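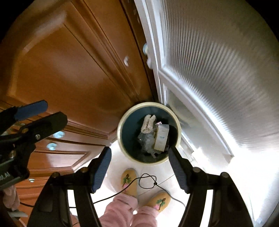
*Hand-held grippers at a round trash can. Bin jobs are on the task list.*

**Wanted: people to use hand-held grippers at home — and one part-time equipment planner**

Pelance is putting together next year's equipment budget and we need two kinds of help, fast. Replies by Thursday please.

**1. Home participants (12 places)**

You do normal chores with the grippers. Trash, drawers, cabinet doors, laundry, wiping down. Slippers and pajamas fine. We use your sessions to decide which grippers to order and how many spare pads and cables to budget for.

- 5 sessions, 90 minutes each, your own home
- Must be 18+, OK with holding a tool in each hand for a while
- A room with decent light, a door that closes
- Pets in another room during sessions
- Mail, pill bottles, family photos put away first — we keep the recordings

Kit is dropped off and picked up. You don't pay for wear or breakage. Please DO write down what wore out and when, there's a sheet in the case. Last round half the sheets came back blank and we ended up guessing on the pad order. Not again.

Paid per finished session, rate sheet comes with the sign-up form. Brikport area only for now, delivery gets expensive past that.

**2. Equipment planner, part time, through January**

Reports to Ailsa Haldane. You would:

- get quotes from Geerts and Banemico for grippers, pads, cables, cases. Same parts list to both
- work out buy vs. rent for the next batch
- keep a running parts count from the participant sheets
- set up a simple replacement schedule (right now its a whiteboard)
- flag anything over $1,000 before it's ordered, not after

Need: spreadsheets, some purchasing background, willing to call a supplier twice. Lab or workshop buying is a plus. No robotics degree needed but you should be fine taking a gripper apart to see which bolt we keep running out of.

Mostly remote, one day a week at the Brikport storeroom. Parking behind the building.

**How to apply**

Participants — send first name, neighborhood, which rooms you can use, and times that work. Planner — a resume and a few lines on something you bought for a team that you'd buy differently now. No cover letter neccessary.

Everything goes to Godelieve Van der Linden at the Pelance front desk. Put HOME or PLANNER in the subject line or it will get lost. Phone is OK too, after 12.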